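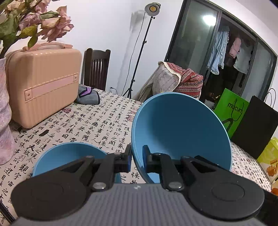 # Wolis hand gripper, batch 2

I've been putting off rewriting this page for weeks, but the gripper is back on sale and people keep emailing me to ask what changed, so here goes. If you already own a Wolis from the first batch, please read the bit about the pivot screws before you do anything else. If you're thinking of buying one, read it anyway! I'd want to know.

The Wolis is a hand-held gripper for people who are teaching a robot arm to do ordinary household jobs and would like to show it how with their own hand first. You hold the body, squeeze, and the two jaws close. It's the same jaw geometry as our arm-mounted version, the Horketti, so what you can pick up with one you ought to be able to pick up with the other. Bowls, cups, cutlery, the handle of a bag, a folded cloth if you're patient.

## What went wrong with the first batch

In February I had a message from Brock Poirier, who bought two of the early ones for table-clearing work. He'd been tipping and stacking bowls most of the afternoon, one fingertip inside the bowl and the other outside, pinching the wall. Very normal use, exactly what I'd tell anybody to do. On one lift the left jaw went slack, the bowl dropped on his foot, and when he turned the gripper over there was a pivot screw sticking out by a good few threads. It came the rest of the way out in his fingers.

He was fine (slippers, luckily) and the bowl was fine too. I was mortified.

My first guess was that he'd had the screws out for cleaning and not done them up again. He hadn't. So I took a gripper off the shelf, sat down with a bowl and a podcast and squeezed it until something happened. It took 1,657 squeezes and most of my weekend, and then there it was, the same screw on the same side, creeping out.

The cause is dull. The pivot screws on the first batch came with a dry patch of thread lock from the supplier, and I'd trusted it. When both fingertips press on something flat and the load goes straight down the jaws, it holds perfectly well. With a bowl wall it's different. The wall slopes, the fingertips get pushed sideways at each squeeze, and the inner link gives the screw a tiny nudge anticlockwise. Same direction every time. The right-hand one gets nudged too, but that way tightens it - which explains why every loose screw I've heard of has been on the left.

I should have caught this. I'd tested with blocks and a tin of tomatoes, and blocks and tins don't slope.

## Why I stopped selling it

A loose jaw on a hand-held tool is a dropped bowl. A loose jaw on an arm is a different matter, and the Horketti uses the same screws. An arm doesn't notice that one side has gone floppy. It carries on with the move, and whatever it's holding may leave in a direction you didn't plan for. Nobody had reported that happening, but I didn't fancy waiting for the first email, so both came off the shop the same evening and I wrote to everyone on the order list.

If you have a Horketti on an arm, please don't run it until you've fitted the kit. Don't stand next to it and keep an eye on it either. Just switch it off.

## What's different now

- The pivot screws are now a shouldered type, made for us by Sönmez, and they clamp against the shoulder and leave the link free to turn. The sideways push doesn't reach the thread any more.
- I put the thread lock on myself, wet, and each gripper sits overnight before it gets boxed.
- There's a paint dot across each screw head and on to the body. If the two halves of the dot don't line up, the screw has moved. Stop and tell me.
- The bench test now uses a sloped piece as well as a flat one. Euan Swanson built me a little motor rig for it, so I've got my weekends back.

The jaws, fingertips and body haven't changed, so anything you've printed or bolted on will still fit. I did think about changing the jaw shape while I was in there and decided to leave well alone.

## Checking an old one

You can do this at the kitchen table, and it doesn't need any tools.

1. Open the jaws all the way and let go of the body trigger.
2. Take one fingertip between finger and thumb and wiggle it up and down, across the direction it closes in. A hair of movement is normal. A click isn't.
3. Do the other one and compare. They should feel the same.
4. Look at the two pivot screws from above. Both heads should sit at the same height.

If it clicks, or one head is proud of the other, put it away and order the kit. Please don't just nip the screw up and carry on! It'll feel lovely for a bit and then do the same thing again, and overtightening pinches the link so the jaws close unevenly. I know this from doing it.

## The repair kit

Free if you bought from the first batch, postage included. Use the contact form with your name and whichever email you ordered with, and don't worry if you can't find the receipt. In the packet you get the new pivot screws, a small tube of Trudum thread lock, a driver that fits properly, and a printed sheet. The job takes around 30 minutes, then leave it overnight before you use it.

A word on the thread lock: one small drop, on the thread, well away from the link. I've had one gripper back glued solid, and it was a very tidy job apart from that. Keep it off your skin and open a window.

If you'd rather not do it yourself, post the gripper to me and I'll do it. I've done a fair few now and I'm quite quick.

## Using it with bowls and other awkward shapes

Squeeze only as hard as you need to. Most people (me included) clamp down far harder than they realise, and all that extra force goes into the pivots.

Try to get the bowl wall square between the fingertips before you close. If you've tipped the bowl towards you it's easy to come in at an angle and catch the rim with one tip. Back off and go again.

Practise with something that won't break, over a table, with a cloth on it. And keep your other hand out from underneath - I've got a bruise to show for that one.

## Price and stock

The Wolis is 188 pounds with the new screws fitted, same as before. The Horketti will be back once the rig has finished with it, and I'm not giving a date. I'd sooner it was late. If you want an email when it's ready, there's a box for that on its own page.

Any odd noises, wobbles or loose bits, on any batch, write to me. A short phone video of the wiggle test helps a lot.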